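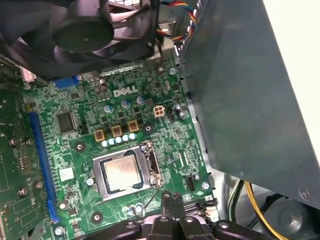
The open Dell at the Goltard bench, gripper below the processor socket.

Buy the teardown cell if you want. But budget for the gripper, because the gripper is what you'll be looking after.

I've kept the one at Goltard going since October. Arm's fine. Controller's fine. Fingers — constant work. Every PC case is a little junkyard of bracket edges and screw heads and cables, and the fingers go in among all of it. We swap pads at 520 cycles now. The Dranine manual doesn't give a number, just says "inspect regulary." Thanks.

And the wrist camera. Wipe the lens before you re-teach anything. I lost most of a morning to a 47 point calibration routine when all it needed was a cloth. Same with the linkage, dust gets in the pivots and the close position drifts. Brush it out, home it, check the gap. Ten minutes.

My gripe is with how these things get sold. Hillia quoted us 144 hours a year of upkeep and we passed that way before summer. Not a scandal. But somebody has to do those hours, and that somebody should of been in the room when the cell was picked. Put a spare finger set in the drawer on day one. Make the shop write down who's cleaning the thing, and pay them for it.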